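Rerkidton Plaza: Outdoor Market Safety Walk
Inspector: Olga Aguiar. Copy to Simão Mota.
19 December 2023

1. Trip hazards, stall area — PASS, grudgingly. Recheck in April.

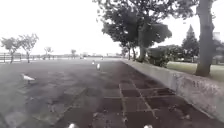
Paving and curb wall, item 1.

2. Extension cords rated for outdoor use — FAIL. Stall 35 is running a waffle iron off a lamp cord. Mr. Llorente calls it vintage.

3. Fixed cables and conduits clear of stalls — PASS. Do not hang bunting from them. Waraporn, this means you.
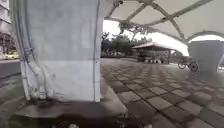 Pillar with white conduits, item 3.

4. Fire extinguishers — 331 is in date. 210 is holding a door open.

5. Canopy weights — FAIL. A bag of onions gets lighter every time somebody buys onions.

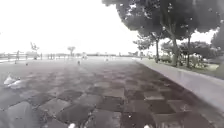 6. Gas bottles upright and chained — PASS, except the Serrano churro stand, where the chain is decorative.

7. First aid kit — Present. Contents: one bandage, 2000 toothpicks.

8. Emergency lane kept open — see follow-up notes. 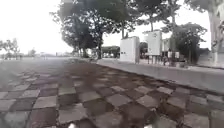
Reading time: 1 min

Follow-up: lane to stay open during unloading, including "just for a second" unloading. Onions to be replaced by Friday's supplier or any other source of sandbags. Signed, O.A.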